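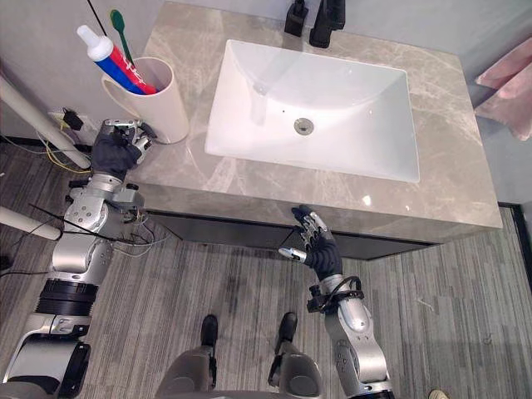

Issue 121, page 3

## Come and build Zistetti with us

2024-10-18

We're looking for more hands. Zistetti is the walking, two-armed household robot that members of the Karnatau shared workshop have been putting together in the evenings, and it has got to the stage where there's far more interesting work than people to do it. If you've ever wanted to get your fingers into a real robot (wiring, code, gloves, grease, the lot), we'd love to have you on the build.

At the moment we're working at a bathroom vanity, with a toothbrush cup at the back, a toothbrush and a tube of toothpaste in it, and a tap we'd rather it left alone for now. The left hand is learning to come in beside the cup and close gently. The right hand has the harder job of keeping out of the way without knocking the front edge of the benchtop. It sounds like a tiny thing to spend weeks on. It's marvellous fun, and every fix we make there helps with shelves, kitchen drawers and all the other jobs on the list.

### What the build is like

Everything is out in the open. The arms are silver links with black actuators at the joints, the hands wear black gloves for grip, and the wiring is where you can get at it, which makes it good for learning and bad for tidiness. We'd very much like somebody who cares about tidiness! There's a bundle of thin coloured wires at the left wrist that deserves a proper loom, and the cable wrapped around the right wrist needs a better route before we ask that joint to turn any further.

Zistetti also has legs and feet, and those bring their own puzzles. Standing still while both arms reach forward is much trickier than it looks, more so on carpet, where the feet settle a little each time the weight shifts. One of our current jobs is a log of foot position before and after each reach. It's patient work and we could use a person who enjoys that sort of thing.

### Who we'd like to hear from

You don't need a degree or a trade. About half the people on the build had never picked up a soldering iron when they joined. These are the gaps we feel most:

- **Wiring and strain relief.** Crimping, sleeving, labelling, making up spare leads. We have the tools and a decent crimper you'll have to share.
- **Hands and gloves.** Sewing is as useful as mechanics in this group. The gloves wear at the fingertips and we're trying different fabrics and pads.
- **Arm motion.** Python is what most of us use. If you know some kinematics, wonderful. If you know a bit of high school trig and don't mind asking questions, also wonderful.
- **Balance and legs.** Suits someone who has worked with control systems, or who'd like to learn with a lot of repetition.
- **Vision.** The head camera looks down over the hands, so the arms block a fair bit of what it needs to see. Ideas welcome, including odd ones.
- **Spotter.** You stand by with the stop switch during a run and call out what you notice. Everybody takes a turn at this, and it's a lovely way to start.
- **Note keeper.** Our notes are spread over three folders and a whiteboard. Please help.

Members from 16 up can join with a parent or guardian's signature. Under-18s are welcome on every group except live power work.

### When and where

We meet at Karnatau, in the old brick hall on Kravchuk Lane, Brunusura. You'll see 1878 carved over the door. Come down the side path, past the bike racks, and ring the bell at the back; the front door sticks and you won't be heard knocking.

Build nights are Tuesdays from half past six. We pack up at nine, although the software people tend to keep talking in the car park. There's also a longer session one weekend a month, and the date goes up on the board inside the back door. We'd ask you to commit to one night a fortnight for a school term. That gives you time to get past the confusing part, and it means whoever you're paired with can plan a job for two.

The hall is step-free from the side path. One workbench lowers for seated work, and we're happy to move things about if something else would suit you better. It gets noisy near the mill, so bring earplugs if that bothers you, or help yourself to a pair from the jar.

### What it costs

Workshop membership is $29 a month, and that covers the tools, the benches, consumables for the build and tea. Your first two nights are free. If the fee is a problem, tell us and we'll sort something out quietly. There's no extra charge for working on Zistetti. We do put up to $100 a term behind any member who wants to try an idea of their own on the robot, so if you've been itching to build a softer thumb or a better foot, put in half a page saying what you'd buy and what you'd like to find out.

This is an unpaid community build. Drawings, code and test notes are shared with all members, and you're free to take copies home and make your own version.

### House rules on the robot

1. Someone holds the stop switch whenever the motors are powered. No exceptions, including for quick checks.
2. Closed shoes, hair tied back, lanyards off.
3. Say "powering up" out loud and wait for an answer.
4. Keep hands clear of the joints until the spotter says clear.
5. Cables on the floor get moved or taped before a run.
6. Write down what happened, even when it was a bit embarrassing. Those are our favourite pages.

### Your first night

Come in old clothes. We'll show you around, get you through the safety talk and pair you with somebody from whichever group you fancy. You'll most likely finish the evening holding the stop switch at the vanity while the left hand goes for the cup. Dropped toothbrushes get a cheer.

If you have a laptop, bring it. If you have a half-finished servo project in a shoebox, bring that too, as we're always keen to see what people are making at home.

### How to put your hand up

Fill in one of the yellow forms in the tray by the kettle, or drop a note in the letterbox at the hall marked "Zistetti build". Please include:

- your name and the best way to reach you
- the group or groups you'd like to try
- which nights you can usually make
- anything you've built, mended or taken apart, however small
- anything we should know to make the workshop comfortable for you

Forms in by the end of October, please, for a start the following week. Late ones go on the list for next term. If you'd sooner have a look first, turn up on any build night and ask at the back bench.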